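Materials and Surfaces, Handout 6
Wear and dirt on metal containers
Instructor: Chang-ho Nam

Last time we finished with hardness. Please keep your table from that class, because we will use it again in the exercise.

1. Two kinds of marks

When a metal surface looks old, students often write "worn" and stop there. I ask you to separate two things. A scratch is a loss or a movement of metal. Grime is something added on top. The first stays after cleaning, the second mostly goes away — but it can hide the first one, so clean before you measure.

2. Brushed finish

A brushed finish is made with many fine parallel lines. A new scratch which runs along these lines is hard to find. A scratch across them is easy to see, even when it is shallow. For this reason, always write the direction of the scratch in your report, together with the direction of the finish.

3. Where the wear is

In a container, the floor and the lower part of the walls usually suffer first. Objects slide there and dust collects there. The upper part of a wall may keep its first look for years. In the Clarano trays that we studied, the floor was replaced after 2746 loadings, and the walls were still acceptable.

4. Exercise

Choose one metal container at home or at work. Make a simple drawing of the floor and each wall. Mark scratches with a line and grime with a light shade. Then write 2 short paragraphs: what you think came from sliding, and what came from dirt. I do not need numbers for depth. A good drawing with a modest text is better for me than a long text without drawing.

Reading: Rinaldi course book, pages 75 to 92. The part on coatings is optional, we come to it in November.

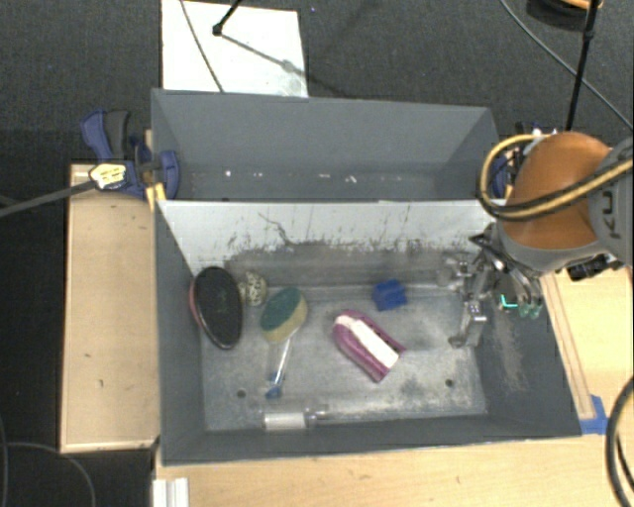
Please bring the drawing on paper, with your name on the back side.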